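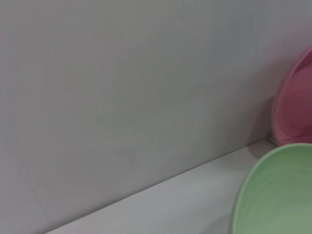
Projects > Robotics Lab > Student Reports > Wrist Camera Remount

3. Resetting the wrist camera
Ghazal Bahrami and Fereshteh Rashti
Jan 7, 2021

The camera bracket on the Prolleck arm had worked loose, and saved positions no longer lined up with the dishes. We took the bracket off, cleaned the threads and put it back with new screws.

For the check view we used a pink plate leaning on the gray wall and a green bowl in front of it. The bowl overlaps the lower edge of the plate from the camera, so the software has to separate two curved rims. The plain wall and pale tabletop gave the old edge filter very little to work with. Fereshteh lowered its threshold and we saved the new settings under Grano.

Calibration took 184 images. We threw out the ones where the arm was still settling and ran the fit again. The log holds 2,126 lines, most of them joint readings.

Upkeep: check the bracket screws before each session, wipe the lens with a dry cloth, and rerun the fit if the arm is bumped. The cable clip still needs replacing.

Related reports
Gripper Pad Replacement
Abdelaziz Bench Wiring
Prernden Controller Backup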